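Small Things on the Black Table
A gallery from the Skollar room, put together by Natalia Pacheco

For some months I keep a small collection of plain household objects: bowls, trays, boxes, boards. They are nothing special and most of them were cheap. I like to put them on black, so that the pale colours can be seen well. These are my notes for the gallery, with a line or two for each object. 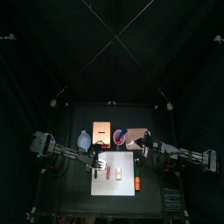 Lorne Després writes that pale blue and peach should always stand side by side, and that he would give the whole back row to these two colours. He also asks if I will ever try a dark green bowl. I will not, Lorne -- on black cloth it would disappear. But I agree with you about the blue and the peach, and I have kept them as neighbours.

The bowl
Light blue and translucent, with a small spout or tab at the top edge. I found it at the Jatport market in January, in a carton with 29 other kitchen things, and it was the only one I wanted to take home.

The peach box
It stands upright and has a narrow dark slot, like a coin bank. The colour has a little copper in it, which I did not notice in the shop. My niece asked at once how much money was inside.

The white tray
A simple rectangle at the front, in the centre. It is the most useful thing I own for sorting buttons and screws. I bought it in Wolde and carried it home under my coat, as it was raining.

The pink board
Very pale, almost the colour of a seashell. It lies at the back on the right. I looked for this shade in more than 68 shops before a friend sent me the address of Endamon, a small shop with a very patient owner.

The black cloth
It is also part of the collection, in my opinion. The walls are covered with it too, and the cutting and fixing took me two evenings. Please do not use a cloth with a shine. I tried one first, and every lamp in the room came back at me as a white spot.

If you would like to tell me which object you prefer, you can write under this page. I read everything, but I answer slowly -- my English needs time and a dictionary.

Last changed on 13th September.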